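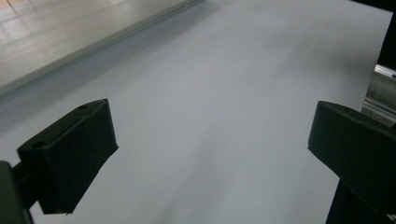
Data Cards / Household / Flat Goods

Home Index Cards Changelog Contact

# Vurkimora Flat Goods: sheet handling subset

Maintainer: Elikem Agyeman
Card last revised: Fri 4 September

## Summary

This subset covers large, plain sheets laid out on a flat surface before folding, trimming or packing. It contains 2963 stills in 111 sessions. The sheets are pale, mostly white to grayish white, with a matte finish and no print. Patterned and colored sheets are in the sister set, Wallel, and are not repeated in this release.

The subset was split out in August. Earlier copies mixed sheets with towels and table covers, and the labels for the three did not agree.

## Contents

- `stills/` – one folder per session
- `labels/sheet.csv` – one row per still
- `labels/session.csv` – one row per session
- `splits/` – train and held-out lists, by session

The held-out list has 200 stills. No session appears in both lists.

## Label fields

`lay` – one of `flat`, `near_flat`, `rippled`, `bunched`. A sheet with slight changes in shading but no raised fold is `near_flat`. Use `rippled` only where a ridge can be followed for some distance.

`run` – direction of the long side as it appears in the still: `across`, `away`, `diagonal`. Leave blank if no edge can be found.

`edge_visible` – `yes` if any part of the sheet's edge shows against the surface beyond it, otherwise `no`.

`surface` – `floor`, `table` or `unclear`. Pale floors and pale tabletops look much alike at close range. Annotators were told to choose `unclear` unless a leg, a wall or a table edge settles it.

`finish` – `matte` or `gloss`. Gloss is rare here and comes almost entirely from the Dankwa sessions, where coated sheets were used.

`material` is not a field. Paper, film and smooth cloth could not be told apart with enough agreement, and the column was dropped.

## Layout procedure

Each sheet was put down by hand and smoothed from the middle outward. Corners were left free. Weights and tape were not used except in the Dankwa sessions. Sheets were replaced once they held a crease that smoothing would not remove – creased stock was moved to the `bunched` sessions.

## Known problems

1. Pale on pale. With a light sheet on a light surface, the edge can be lost over part of its length. `edge_visible` has the lowest agreement of all fields.
2. Shading read as folds. Soft gradients across a flat sheet were sometimes labeled `rippled` in the first pass. The Nillthorpe sessions were relabeled; the others were spot-checked only.
3. `run` depends on viewpoint. It should not be used as a measure of how the sheet was placed in the room.
4. Two sessions have no entry in `session.csv`. Their stills are valid and remain in the train list.

## Suggested use

Suitable for edge finding on low-contrast material and for sorting flat from creased sheets. Not suitable for estimating sheet size: no scale marker was laid out in any session.

## Changes

v2 – towels and table covers removed; `material` dropped; Nillthorpe relabeled.

Corrections go to the maintainer, with the session folder and still name in the subject line.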